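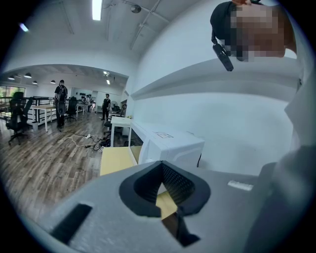 Echo is the first thing to deal with when you record speech at work. Hard, flat surfaces send your voice back to the microphone a moment late, and no amount of editing removes it cleanly. Find out how bad your room is before you move any furniture. A large open-plan office with wooden floors and white walls, like the one in the photo, should be tested in several spots, as one corner can sound quite different from the next.

Clap test

Stand where you plan to sit and clap once, hard. A short dull sound is fine. If you hear a ring or a flutter, try another spot and clap again. Do this before 7 in the morning if you can, while the phones are quiet.

Setting up

1. Put a thick rug or a folded blanket under the table and chair.
2. Hang a second blanket behind the speaker, not behind the microphone.
3. Place the microphone a hand's width from the mouth, slightly to one side.
4. Set the recorder to 48 kHz and turn off automatic gain.
5. Record a minute of silence – you will need it for noise reduction later.

Checking the result

Listen back on headphones, at the volume you would use for the radio. If there is a low rumble, switch on the low-cut filter at 100 Hz and record the same passage again. Intan Hutapea's notes on the Fundby interviews have more on filters, including what to do with very deep voices.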